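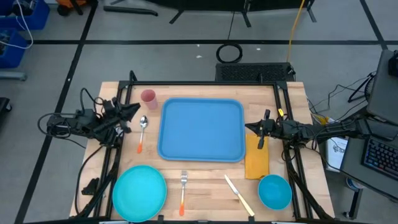
Blue tray, teal plate and cutlery on a butcher-block-grain tabletop.

Drostby 50 Walking Foot: Review After One Quilt
Reviewed by Odair Xavier, August 2023

The Drostby 50 is an aftermarket walking foot for low-shank domestic machines. I bought it in April to replace the foot that came with my machine, which had begun to slip on the upper feed. It has since been used for one full-size quilt and a stack of placemats.

Contents of the box: the foot, a guide bar, a spare set screw and a folded instruction sheet. The sheet covers installation and nothing else. Stitch length and presser foot pressure are left to the user.

Installation
The foot attaches with the machine's own thumb screw. The fork has to sit over the needle clamp screw before the shank is tightened. On my machine the clearance is tight, and the needle clamp has to be turned a little toward the front first. Tighten with a screwdriver. Finger-tight held for one border and then worked loose.

Feeding
Test piece: two layers of quilting cotton with 80/20 batting between them, sewn in parallel lines 2 inches apart at a stitch length of 3.0. The layers finished even at the far edge. With the old foot the same sandwich left the top layer long enough to form a small pleat at the binding.

The quilt itself was a grid of 1,696 small squares from the Mamside pattern, quilted in the ditch. Seam intersections are where most walking feet stall. This one climbed them without shortening the stitch, provided the speed stayed moderate. At full speed it skipped on the bulkiest joins. Pressing the seams open in the second half of the quilt fixed most of that.

Polyester fleece backing is a weaker point. The upper feed teeth are plain metal with no rubber facing, and they grip the loft poorly. Lower the foot pressure one step and baste closer than usual.

Guide bar
The bar slides into a hole at the back of the foot and is held by a spring clip. The clip is soft. It drifted over a long run, and I ended up marking every third line with a Bukar chalk wheel as a check. A bar with a proper screw would be worth paying for.

Visibility
Average. The toe is closed, so the needle is hard to see when following a marked curve. For straight lines and ditch work this is no problem. Chutima Duangkaew, who quilts on the same model of machine, filed hers open at the front - I would not, as the plating is thin.

Noise
Louder than a standard foot, with a steady click from the lever arm. A drop of oil on the pivot reduced it. The sheet does not mention oiling.

Verdict
Good feed on cotton, acceptable on fleece, poor guide bar. At 19 dollars it costs less than the Wattanapong foot I tried before it and holds layers just as well. Check that your machine is low shank before ordering, as there is no high-shank version.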